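Acceptance checklist, two-finger gripper kit and wrist camera, towel folding cell
Unit on trial from Garetti. Checked by Yuzhen Lu and Shiyu Long, April. Comments by Yuzhen unless initialed.

Marks: OK = pass. FIX = vendor or shop to correct before the trial goes on. NA = does not apply to our bench.

1. Paperwork and parts

1.1 Packing list matches box contents. OK
Comment: The spare fingertip set was in a separate bag taped under the lid. Look there before you call Garetti.

1.2 Manual supplied in English, printed copy at the bench. OK

1.3 Declared finger force and speed limits in writing. FIX
Comment: Speed is in the manual. Force is only given for the rigid fingers, and we ordered the compliant ones. Jinfeng Guo has asked for the sheet.

1.4 Serial number on gripper matches the order. OK

2. Mounting and cables

2.1 Wrist bolts torqued and paint marked. OK
Comment: Rechecked after the first 114 folds. Marks had not moved.

2.2 Camera bracket tight, no play by hand. OK

2.3 Cable clear of joints through full wrist rotation. FIX
Comment: Cable goes tight at the end of travel on the left side. We moved the second clip back toward the elbow and it is better, but the clip is held with a zip tie. Want a proper screw clip.
Comment (SL): I would not run this one overnight until that is done.

2.4 Connector latches closed. OK

3. Stops and guarding

3.1 Emergency stop within reach of both operator positions. OK

3.2 Stop cuts arm motion and gripper motion. OK
Comment: Tried with the fingers open, closed, and halfway. Gripper holds its position on a stop. It does not open by itself. Muchen Lü wants that added to the training sheet so people know to use the manual release.

3.3 Manual release works with power off. OK
Comment: Stiff the first few times.

3.4 Floor marking at the edge of the arm's reach. FIX
Comment: Tape lifted by the cart lane. Replace with paint.

3.5 Restart needs a deliberate button press. OK

4. Pinch and entanglement

4.1 Finger closing speed in teach mode at or under the written limit. OK

4.2 No sharp edges on fingers or tips. OK
Comment: Ran a cotton swab over all edges, including around the openings low on the fingers. Nothing caught.

4.3 Loose clothing, gloves, and lanyards rule posted. OK
Comment: Sign is behind the door when the door is open. Moved to the post.

4.4 Lint buildup at finger joints. FIX
Comment: Cleaned after 1,218 folds. There was more than I expected. The manual gives no interval at all. For now we clean at the end of each shift with a dry brush, power off, stop button pressed in.

5. Grip on test goods

5.1 Fingers meet evenly with nothing between them. OK

5.2 Holds a flat hem, single layer. OK

5.3 Holds a folded edge with thick trim. Pass with comment, see below. 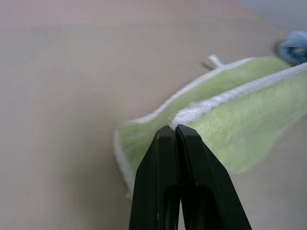 Trimmed goods are the reason we are looking at this kit, so 5.3 got the most time. Our older Mockus unit does plain hems well enough and drops anything with a raised edge. With the Garetti fingers the approach point matters. On the green towel the tips are at the lowest spot of the fold, right at the white piping, and the piping is fluffed up there, with small loops of thread standing up between the two tips. Loops like that can snag when the fingers open, so inspect the trim at the grip point as part of every sample check. If threads are pulled, log it and set the sample aside. Do not trim the threads and put it back in the stack.

5.4 Releases without dragging the fabric. OK
Comment: 66 releases watched in a row from the operator side. The top layer shifted on 5 of them. That is inside the limit we agreed on, so it passes, but I would like to see it again with the fabric softener batch.

5.5 Hanging loops do not get picked in place of the edge. FIX
Comment: It took the loop once. The software has a mask setting for this and we have not set it up yet. Shop item, not a vendor item.

6. Camera

6.1 Lens clean, no scratches. OK

6.2 Fingertips stay in view through the grip. OK
Comment: Close work is sharp enough to see thread. The far side of the table goes soft, so do not use this view to check whether someone's hand is on the bench. Look at the bench.

6.3 View lost stops the program. OK
Comment: Covered the lens with a card. Arm stopped and the fault showed on the pendant.

Open items
1.3 Jinfeng Guo, with vendor
2.3 Shiyu Long
3.4 Facilities
4.4 Vendor to give a cleaning interval in writing
5.5 Muchen Lü

Attended day shift use may continue with the items above open. No unattended running until 2.3 and 4.4 are closed. Suqin Lu has the signed copy and the purchase file.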